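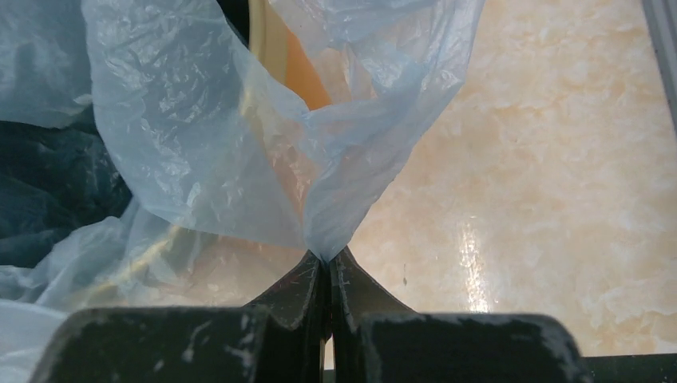 Projektbericht: Ein Album, elf Lieder, zwei Mischungen
Seminar Populäre Musik und Aufnahmepraxis
Vorgelegt von Chrysanthi Spanos, Kosmas Galanis und Iraklis Sarantis
Betreuung: Periklis Athanasiadis
Abgabe: 1. April 2022

1. Worum es uns ging

Angefangen hat alles mit einer Schallplatte aus dem Regal von Chrysanthis Onkel Rafail. Er hat in den achtziger Jahren Bass in einer Band namens Wieser gespielt, und diese Band hat genau ein Album gemacht: »Watden«, elf Lieder, aufgenommen in einer umgebauten Scheune und erschienen bei dem winzigen Label Ivex. Im Radio lief davon so gut wie nichts. Wir haben die Platte im Oktober zum ersten Mal gemeinsam gehört und waren alle drei sofort begeistert – dieser trockene Schlagzeugklang, diese Orgel, die sich im dritten Lied plötzlich nach vorne schiebt!

Beim zweiten Treffen brachte Rafail Spanos dann eine Kassette mit. Darauf war dasselbe Album, aber in einer früheren Mischung, die das Label abgelehnt hatte. Damit stand unser Thema fest. Wir wollten wissen, wie stark sich der Charakter eines Albums ändert, wenn Komposition, Text und Einspielung gleich bleiben und nur anders gemischt wird. Und wir wollten herausfinden, ob Hörerinnen und Hörer das überhaupt bemerken, wenn man sie nicht darauf stößt.

2. Vorgehen

Zuerst haben wir beide Fassungen digitalisiert. Die Schallplatte war in gutem Zustand, bei der Kassette mussten wir die Geschwindigkeit angleichen: Sie lief etwas zu schnell, das Titelstück klang fast einen Viertelton höher. Kosmas hat das über den Kammerton der Orgel korrigiert. Am Rauschen haben wir nichts gemacht. Wir hatten es bei einem Lied probiert, aber dabei verschwanden auch die Becken, und die brauchten wir ja gerade.

Danach hat jeder von uns alle Lieder in beiden Fassungen allein gehört und Notizen zu vier Punkten gemacht: Lautstärke der Stimme, Verteilung im Stereobild, Hall und Form des Schlusses (Ausblende oder Ende). Erst anschließend haben wir verglichen. Bei der Stimme waren wir uns fast immer einig, beim Hall überhaupt nicht. Iraklis hört Hall, wo Chrysanthi nur einen großen Raum hört, und darüber haben wir einen ganzen Nachmittag sehr vergnügt gestritten.

Für den Hörversuch haben wir 42 Studierende aus anderen Fächern eingeladen. Jede Person hörte zwei Lieder in beiden Fassungen, die Reihenfolge wurde ausgelost. Gefragt haben wir nur: »Was ist anders?« und »Welche Fassung würdest du jemandem schicken?« Von Mischungen war vorher keine Rede.

3. Was wir gehört haben

Die größte Überraschung ist das zweite Lied, »Isier«. Auf der Platte ist es ein ruhiges Stück mit weit vorne stehender Stimme, man versteht jede Silbe. Auf der Kassette sitzt der Gesang hinter den Gitarren, und der Bass trägt die Melodie. Wir haben dabei zum ersten Mal begriffen, dass der Bass im Refrain eine eigene Gegenstimme spielt. Auf der Platte geht sie völlig unter (Rafail nimmt es dem Label bis heute übel, und man kann ihn verstehen).

Beim Schlagzeug ist es umgekehrt. Die Kassette lässt es flach klingen, fast wie aus dem Nebenzimmer. Der trockene, nahe Klang, in den wir uns anfangs verliebt hatten, stammt also aus der späteren Mischung. Das hat unser Bild von der bösen Plattenfirma und dem guten Original ziemlich durcheinandergebracht.

Auch die Schlüsse sind interessant. Das letzte Lied wird auf der Platte ausgeblendet, auf der Kassette läuft es weiter, die Orgel bleibt allein übrig und jemand zählt leise noch einmal ein. Die Band spielt danach aber nicht mehr. Kosmas hält das für den schönsten Moment der ganzen Aufnahme.

4. Ergebnisse des Hörversuchs

Von den 42 Teilnehmenden nannten 13 von sich aus die Lautstärke der Stimme als Unterschied. 14 meinten, es handle sich um zwei verschiedene Einspielungen, zum Teil sogar mit anderem Schlagzeuger. Die übrigen gaben sehr gemischte Antworten: Das eine sei »wärmer«, das andere »irgendwie trauriger«, einmal hieß es auch »das Zweite ist länger«, obwohl die beiden Ausschnitte gleich lang waren.

Verschicken würden die meisten die Plattenfassung. Bei »Isier« lag allerdings die Kassette vorn, und das hat uns riesig gefreut.

Ganz sauber ist der Versuch nicht. Das Kassettenrauschen verrät natürlich, welche Fassung läuft, und einige haben ausdrücklich darauf reagiert (»klingt alt, mag ich«). Wir hätten der Plattenfassung ein ähnliches Rauschen unterlegen können. Periklis Athanasiadis hatte uns das bei der Zwischenbesprechung geraten, da war der erste Durchgang aber schon vorbei. Außerdem haben wir über Kopfhörer abgespielt. Über Lautsprecher in einem normalen Zimmer wären die Unterschiede im Stereobild wohl kleiner ausgefallen.

5. Offene Fragen

Wer die zweite Mischung gemacht hat, wissen wir immer noch nicht. Auf der Hülle steht nur der Name des Labels, und Rafail erinnert sich an einen Mann mit eigenem Kaffeekocher, aber nicht an dessen Namen. Die Mehrspurbänder gelten als verloren. Iraklis hat noch zwei ehemalige Mitglieder der Band angeschrieben, bis zur Abgabe kam keine Antwort.

Die Notizbögen und die ausgewerteten Fragebögen liegen im Anhang. Die Höraufnahmen geben wir wegen der Rechte nicht weiter, man kann sie aber nach Absprache mit uns im Seminarraum anhören. Am besten mit »Isier« anfangen, und zwar mit der Kassette!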